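Lining and Packing a Clear Storage Bin for Small Boxed Items

Posted Friday, September 17, 2021, by Liên Hoàng
Filed under: Storage, Packing

This procedure covers small boxed goods of one size, stored in a translucent plastic bin with molded end handles. It replaces the June version, which used paper as the liner. Paper tears at the corners after a few removals and leaves dust on dark packaging.

What you need

One rectangular plastic bin with a flat floor
One piece of plain woven fabric, larger than the floor of the bin
A cloth to cover the work surface
A soft brush or dry microfiber cloth
Scissors and a tape measure

Step 1. Cover the work surface

Spread the cloth and smooth out the worst of the creases by hand. Matte packaging picks up rub marks from a bare tabletop, mostly on the corners. Fold lines in the cloth do no harm.

Step 2. Measure the bin

Measure the inside of the floor, not the rim. Most bins taper, and a liner cut to the rim will ride up the walls. The Grostska bin I use at home measures 300 mm by 200 mm at the floor.

Step 3. Cut and fit the liner

Cut the fabric 8 mm short on each side. Lay it in the bin and press from the center outward. A narrow margin of bare plastic at the edges is correct. Soft wrinkles are acceptable, but a doubled edge will tilt whatever stands on it - lift the fabric and lay it again. Do not glue it down. It has to come out for washing.

Choose a color that contrasts with the packaging. Black boxes on a black liner are hard to find in a closet.

Step 4. Stage the boxes

Set the boxes in a row in front of the long side of the bin, with the lettering facing up and running the same way on each. Check that every lid seam is fully closed. Brush off dust before the boxes go in. Exact spacing is not important at this stage.

Step 5. Load

Place the first box against one short wall and work toward the other. Keep the order used in the row. Leave a finger's width between the last box and the wall; without that gap the first one out has to be pried up by its lid. If the boxes are too long to lie across the bin, turn all of them to run lengthwise.

Step 6. Label and store

Put the label on a short end, under the handle. Stack no more than 2 bins, and only with lids fitted. Wash the liner cold and dry it flat.

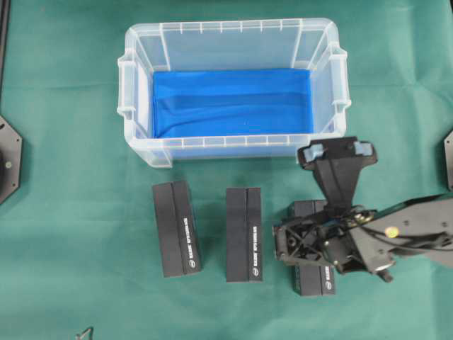 Step 4: black boxes staged in a row, with the lined bin behind them.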